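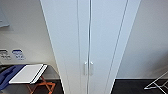 White two-door cabinet, handles on either side of the center seam.

Meslow Police Oversight Board
Minutes of the regular meeting, May 17, 2019

The meeting opened with a quorum present. Minutes of the previous meeting were approved after one correction: the line saying the police department "agreed" to release its use-of-force log now reads "said it would consider releasing."

1. Lacroix Avenue trial, public statements

The city attorney's office reported that the trial of the former officer in the Lacroix Avenue shooting is still set for October. The office asked board members to make no public comment on the case before a verdict.

A member asked whether this was a request or an order. The office said request. The member noted that the police union has been commenting freely for months and asked if it had received the same letter. The office did not know.

Motion to adopt the request as board policy. Discussion was long. Several members doubted that a remark by an unpaid board could sway a jury in a county this size. Others said the defense would use anything it could find. The motion was amended to cover guilt or innocence only, leaving members free to talk about department policy. Carried as amended, 7 to 2.

2. Body camera audit

The Kullach firm presented its draft audit of body camera use. According to the draft, officers switched cameras on in 80 percent of the stops reviewed, and the department calls this "substantial compliance."

The board was not persuaded. Members asked how the stops were picked. The firm said the department supplied the list. Asked if it had checked the list against dispatch records, the firm said that was outside the scope of its contract. A member asked who wrote the scope. The department did.

The board declined to accept the draft. The firm is to return with a sample drawn from dispatch records, and a price for the extra work – the board made no promise to pay it.

3. Complaint backlog

Staff reported nearly 12 months between filing and first interview. The department blames vacancies. It gave the same explanation last year, and the vacancies it named then have been filled. Staff will ask for a month-by-month breakdown, in writing.

4. Gristby agreement

The neighboring town of Gristby proposes sharing one complaint investigator. The draft does not say who the investigator would report to, or which town's cases come first. Tabled until it does.

5. Public comment

One speaker supported the trial comment policy. Another called it a gag rule and asked that the phrase be entered in the minutes. A third asked when the 2017 annual report would be posted. Staff said soon. The speaker said that was also the answer last time, and the chair agreed that it was.

Adjourned.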